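Call for Contributors: Living on the Island, Winter Issue

The Laxdal Review, published by the Travine Regional Culture Office, invites residents and former residents of the island to submit short humorous essays and opinion columns for its winter issue. The theme is "What We Put Up With." Submissions may address weather, ferries, neighbors, local speech, road repair, or any other subject on which the writer holds a firm view.

Eight contributors will be selected. Each will receive a flat fee of $400 on publication and two printed copies of the issue.
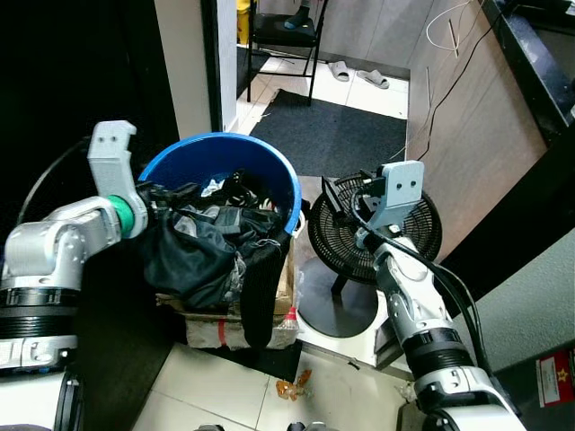

Essays should run between 600 and 700 words. Work that has appeared in print or on a public website, including a personal blog, is not eligible. Writers may submit one piece only. Previous publication is not required, and applicants who have never written for a magazine are encouraged to apply. Satire is welcome, but pieces directed at private individuals will be returned unread.

Selected writers must be available for one round of edits in January, conducted by email with the issue editor, Ditte Briem. A public reading will follow at the Trarnuneck Hall. Attendance is optional and travel within the region will be reimbursed at the standard rate.
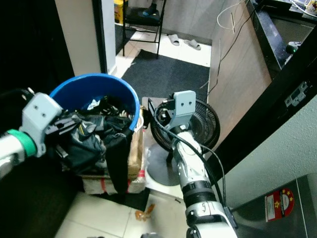

A blue bucket filled with dark clothing, with a brown paper bag behind it.

To apply, send the essay as an attachment, together with your name, mailing address, and a two-sentence biography, to the Laxdal Review, Travine Regional Culture Office, P.O. Box 2704. Submissions by email are accepted through the form on the Office's website. The form closes at 5 p.m. on the last day of the month.

Questions about eligibility or payment should be directed to Bjartur Hjaltadóttir, Publications Coordinator. The editors are unable to comment on pieces that are not selected.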